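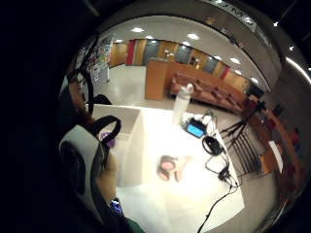
Cables. How is everyone dealing with cables on a shared craft table?? Ours is a big white one, 2 metres long, and it's never clear for more than an hour. Right now there's a long black lead snaking over one side and off the edge, a tangle of white and black ones round the little blue screen, and an adapter sitting out on top with its cords hanging out. I do fabric stuff, need the whole surface flat. Don't want to drill into it. Budget 70 bucks, could maybe stretch.
– hemline_mei

Reply from Torquay_Tim
Under-table tray. Screw it in and be done. I've got the Stirnik one, had it since October, holds two powerboards and all the bricks.

Reply from hemline_mei
Can't screw, see above. Table's not mine, belongs to the studio.

Reply from Torquay_Tim
Sorry, skimmed. Clamp-on version then. Same brand, bit dearer.

Reply from bobbinbox
Clamp ones sag!! Mine dropped on my foot with a full powerboard in it. Velcro ties and a basket on the floor, cost me nothing. Coil what you're not using and hang it up somewhere. That black coil near the right hand edge, is it even plugged in to anything? If not it doesn't need to live on the table.

Reply from hemline_mei
No idea, will chase it up tonight. Probably not tbh

Reply from Torquay_Tim
Sag is from overloading it. Read the weight limit.

Reply from bobbinbox
It was under the limit. Lip of the table was bevelled so the clamp only got half a grip. Check your edge before you buy anything Mei.

Reply from gumleaf77
Why not shift the gear? You've got that long wooden bench down the right side, only red bits and a sheet of paper on it from what I can make out. Screen and adapter over there, table stays for cutting. Tripod can stay where it is I spose.

Reply from hemline_mei
Hmm. Bench gets used for sorting but not every day. Power point's on the wrong wall though, would need a lead across the floor and I'm not having people trip on it

Reply from gumleaf77
Floor cover strip. Hutchins do a rubber one, cut to lenght with a stanley knife. Almost 300 cm in the roll from memory.

Reply from bobbinbox
Strips collect fluff and the edges curl up. Run the lead along the skirting, stick on clips, go the long way round.

Reply from gumleaf77
Ours hasn't curled in the hall and that cops prams all day. But yeah skirting is neater if she's got a long enough lead.

Reply from hemline_mei
Ok measured. Skirting way is about double what my lead reaches. Pricing up a longer one plus clips tomorow, will try the bench for a fortnight and see if anyone whinges. Bottle and the rest of the odds and ends can go in a tub.
Thanks all
Mei Holloway

Reply from Torquay_Tim
Still reckon the tray.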